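Sallport to standardize bedside tables in Arnville short-stay units

ARNVILLE, Sunday, April 19, 2015. Sallport, which manages furnished short-stay apartments on the east side of Arnville, will adopt a single bedside layout across all 274 of its units, the company said in a notice to owners. The layout covers the table, its drawer, the remote controls, the telephone handset and any charging equipment kept beside the bed.

The notice follows a review of maintenance and guest-service calls logged over the previous year. Sallport recorded 1662 calls in that period. Missing or misplaced remote controls made up the largest single category, ahead of blocked drains and door codes. Most of those calls were closed without a replacement part. The remote was found in the unit, usually under the bed, behind the table or in a kitchen drawer.

Leonidas Fragkou, who runs unit turnover for Sallport, wrote the new layout and the checklist that goes with it. The checklist is one page and is to be completed at each changeover, before linens are counted.

"The cleaner has a few minutes for the bedside area," Fragkou said. "At the moment every unit is set up differently, so those minutes go into deciding where things belong."

Under the current practice, small items are left on the tabletop in whatever arrangement the previous guest used, provided the surface has been wiped. Owners have also added equipment over time. A unit that began with one television remote may now hold separate controls for the television, a set-top receiver and a fan or air conditioner, along with a charger supplied by the owner.
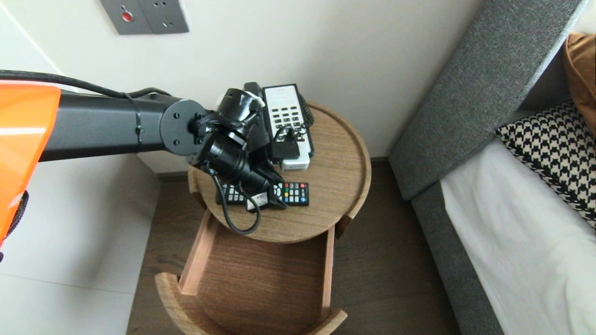
The round table with a curved drawer is the model Sallport prefers for rooms where the bed stands close to a corner. It has no sharp edge at knee height, and the drawer can be opened fully without touching the bed frame in most floor plans. Storage is the weak point under the old practice. Three remotes, a charger block with its cable coiled around it and a telephone-style handset can end up sharing the top while the drawer below them holds nothing. The raised rim keeps items from sliding off but also makes the top harder to wipe when it is full, as each object has to be lifted out and set back.

The new layout divides the contents by frequency of use. The television remote stays on top, face up, with its long side parallel to the wall. The handset, where a unit has one, stays on top in its cradle. All other remotes go in the drawer, laid side by side with the buttons up. Chargers go at the back of the drawer with the cable wound and fastened. Nothing is to be stacked.

Labels will be placed on the back of each remote, clear of the battery cover. Each label will carry the unit number and one word for the device. Existing stickers on the front of a remote will be removed if they come off cleanly and left alone if they do not. Fragkou said earlier labels had been applied by owners in several formats and that some gave a model number only, which guests could not use.

Batteries will be tested at every second changeover. The test is a single press of the power button on each device. Remotes that fail will be fitted with new cells of one brand and type, and the old pair will be removed from the unit the same day. Spare cells will no longer be kept in bedside drawers.

Drawers are to be pulled all the way out, emptied and wiped, with the joint between the floor and the front panel cleared of dust using a dry brush. On curved drawers this joint collects grit and is often missed. Wood surfaces are to be cleaned with a damp cloth and dried at once. Spray products are not to be used near remotes or chargers.

Furniture for the units is supplied by Wilczyńska, a workshop in Tremley. The workshop has agreed to provide a felt drawer liner cut to the curve of the round model. The liner is intended to stop remotes from shifting when the drawer is opened quickly. It can be taken out and vacuumed. Units with square tables will receive a rectangular version from the same supplier.

A trial of the layout began in 8 units earlier in April. In 2 of them the owner asked for a change. One wanted the air conditioner remote kept on the tabletop, and the other asked that a reading lamp be moved to the wall to free space. Sallport accepted both requests and has amended the checklist to allow one additional remote on top where the owner specifies it in writing.

Owners do not have to buy new tables. Units with open shelves and no drawer will be given a shallow box with a lid, to be placed on the shelf and packed in the same order. Owners who have left duplicate or obsolete remotes in a unit are asked to collect them. Any that remain after the next changeover will be bagged, marked with the unit number and held at the Sallport office.

The layout applies first to the remaining one-bedroom units, followed by the larger apartments, where the same arrangement will be repeated at each bed. Copies of the checklist are available to owners from the turnover desk.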